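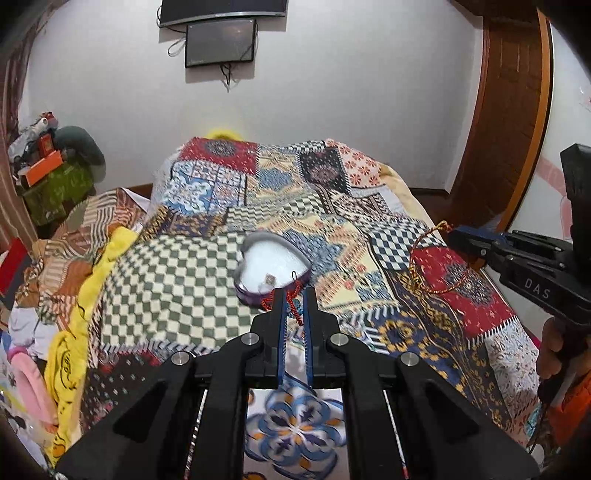 How to budget for a pair of hand-held grippers

Start with the job, then the catalog. I wanted to record small, fiddly two-handed tasks – cords, little boxes, soft bedding – so I knew I needed two units from day one. Price the pair!

Next, the finger pads. I put aside $50 for spares and ordered 4 sets.
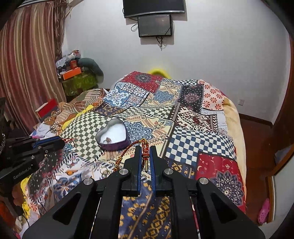 Then storage. Get a bigger drive than you think you need (mine from Jullel was $197, and I wish I'd doubled it). Add a line for shipping, too – Vilgot Fagerlund forgot his and went $300 over.

Last step: ask the seller how long replacement parts take, and get the answer in writing before you pay.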